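# Skarnelent open day: an afternoon with the hand-held gripper kit

I went to the Skarnelent open day in November expecting to stand behind a rope and watch an arm move blocks from one tray to another. I came home with sore forearms and a strong wish to own the thing I'd been trying out, so take this review as coming from someone who had a very good afternoon.

The kit on show was their hand-held gripper, the tool you use to teach a robot a household job by doing the job yourself. You hold it, you work the fingers, it records what it sees and how your hand moves, and later a robot with matching fingers learns from all of that. Most readers of this site will have seen videos of the idea. I had too, and I still wasn't ready for how different it feels when you're the one trying to pick up a sleeve!

## How the visit worked

The day was split into small sessions, 30 minutes each, and you signed up at a table by the door. Trinidad Painemal ran mine. She gave us maybe two minutes of talk and then put a gripper straight into somebody's hands, and I wish more demos went like that. No slides, no founder story (there was a poster about the founder's story, which I skipped).

Stations were set up by task: cups and plates on one side of the building, drawers and doors upstairs, clothes in the ordinary rooms toward the back. I picked clothes. Hard shapes are fun for a while, but cloth is where these tools earn their keep or don't. A mug stays a mug wherever you put it. A jacket turns into something else every time you touch it, and you end up thinking about fabric in a way you never have before.

## In the hand

First impression: heavier than it looks, though well balanced. The weight sits low, close to the palm, so the tips feel light and you can be quite fussy about where they land. The grip is a plain pistol shape with a trigger. Squeeze and the fingers close, ease off and they open, and the travel is lovely and even all the way. I've used the Cular trainer at a friend's workshop, and its trigger has a dead spot right where you need the most control. There's nothing like that in this one.

The fingers have some give in them. You can press down on a flat surface and slide, and they bend a bit and scoop under a hem instead of stabbing at it. I picked up a sock on my first try and made a noise I'm glad wasn't recorded. (It was recorded. It all goes on the card.)

Working with clothes on a mat took me longer to get right. My instinct was to pinch the middle of a thing and lift, and then you have a tent hanging from your hand and no idea where the edges went. Trinidad's advice was to go for a seam or a cuff, lift low, and drag more than you carry. Once I'd got that I was away – slow, but away.

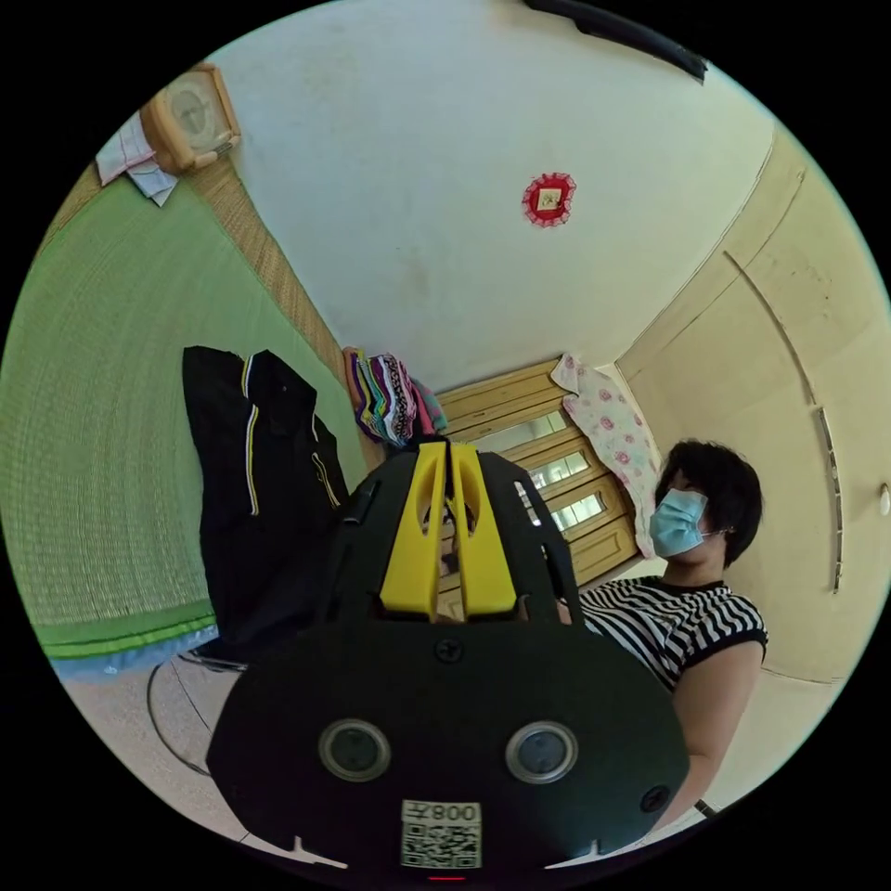
Not sold on it yet, said Radka Vukadinović when we compared notes afterward over coffee. She had spent her session on drawers and thought the trigger was stiff by the end, and she wanted to know why there was only one grip size for everyone. Her hands are smaller than mine and she'd had to shift her hold to close the fingers fully. I hadn't noticed that at all, and she's right that it matters if you're going to do this for hours. When I asked at the desk, I was told a smaller grip is being worked on, with no date given.

She also made a good point about tiredness. One session is a treat. People who collect for a living do a lot more than one, and I'd like to hear from somebody who has used this kit for a month.

## Things I liked

The twin lenses on the front face are set side by side below the fingers, so you can lean into a job without smothering the view. The view is very wide, too. They had a screen running at the desk with playback from earlier sessions, and it takes in far more of a room than I'd guessed. Tidy up before you use it at home is all I'll say.

The yellow fingers show up nicely against whatever you're working on. I'm sure there's an engineering reason for the color, but as a user I just found it easy to see what I was doing, even on dark cloth.

Starting and stopping a recording is quick. You hear a tone, you do your bit, you hear another tone. I messed up one fold badly and was told to leave it in and carry on – mistakes get sorted later.

## Things I didn't

The strap. It's a thin webbing loop that rubs on the wrist bone, and it feels like it came from a much cheaper product. The Stosadard version has a padded cuff, and I'd swap in a heartbeat.

The quick-start card is also a letdown. Small gray print, and the steps for pairing are on the back under the warranty text, so half our group thought they were missing a page.

And the price hasn't been settled. The desk would only talk about rental for small teams, with up to 50 sets going out in the first batch. Fair enough at this stage, but I'd have liked a number to take home.

## Would I go again?

Yes, and I'd book the drawers session next time, ideally straight after breakfast when my arms are fresh. If you get the chance, wear short sleeves, pick the clothes room, and ask to see your own playback before you leave. Mine showed me dropping the same sock over and over, and I watched the whole thing twice.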